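Mitmachen beim Tag der offenen Tür: Wir suchen Leute, die unseren Roboter steuern

Hallo zusammen! Ich bin Satish und kümmere mich bei Drelholm um alles, was mit Besuch zu tun hat. Im Oktober machen wir in Hendum wieder die Türen auf, und dafür brauche ich euch - am liebsten solche, die mit Robotik bisher gar nichts am Hut hatten.

Worum geht's?

Letztes Mal haben wir vorne vorgeführt und alle anderen haben zugeguckt. War nett, aber nach einer halben Stunde standen die meisten beim Kuchen. Diesmal sollt ihr selber ran! Wir suchen 14 Leute, die vor Publikum in unserer Simulation Drurnow zwei Roboterarme durch ein Zimmer voller Alltagskram lenken. Ihr sitzt dabei am Bildschirm und schaut dem Roboter sozusagen über die Schultern, beide Greifer vor euch. Kaputtgehen kann nichts, und wenn eine Tasse fliegt, drücken wir auf Neustart.

Im Zimmer mit dem blauen Schubladenschrank fangen wir an. Eine Tasse und eine Schüssel stehen oben drauf, daneben gibt es noch einen Tisch mit Tarnmusterdecke (die Decke hat sich meine Kollegin gewünscht, ich sag dazu nichts weiter). 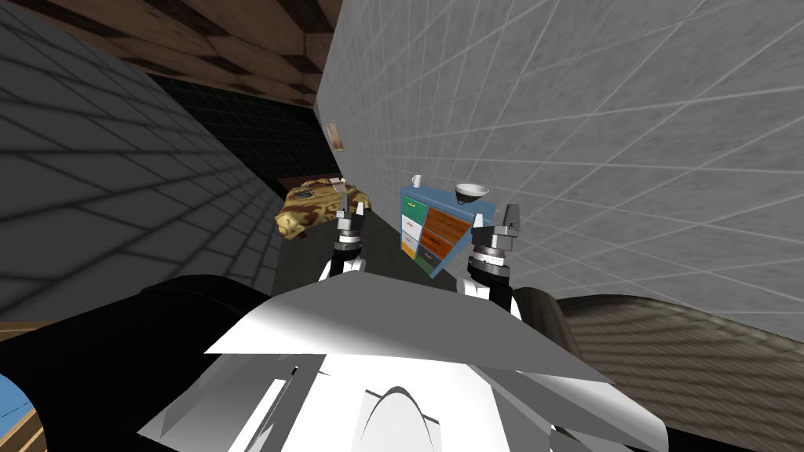

Was ihr mitbringen solltet

Ihr seid mindestens 16 und habt am Veranstaltungstag so drei Stunden Zeit, Pausen eingerechnet. Gaming-Erfahrung ist nett, muss aber nicht sein. Wichtiger ist mir, dass ihr laut mitredet, während ihr steuert - die Leute im Saal wollen ja hören, was euch gerade durch den Kopf geht, auch wenn das nur "äh, wo ist denn jetzt links" ist.

Was ihr bekommt

Vorab eine Einweisung in kleiner Runde, höchstens sechs Personen, mit genug Zeit zum Üben. Dazu Mittagessen, die Fahrkarte nach Hendum und zurück und einen Rundgang durch die Werkstatt, bevor es voll wird. Eine Aufwandsentschädigung gibt's auch, nämlich 200 Euro pro Person. Und wer danach Lust auf mehr hat: Für unser Nachfolgeprojekt Diệp suchen wir im Winter Testpersonen, da kommt ihr auf Wunsch gleich auf die Liste.

So meldet ihr euch

Schreibt mir ein paar Zeilen über das Kontaktformular, Stichwort "Greifer". Name, Alter, wie ihr erreichbar seid und ob ihr lieber vormittags oder nachmittags drankommt, das reicht. Lebenslauf bitte nicht! Anmeldeschluss ist der 28. Juli 2022, danach melde ich mich bei allen, auch bei denen, für die es diesmal nicht klappt.

Ich freu mich auf euch!
Satish Amin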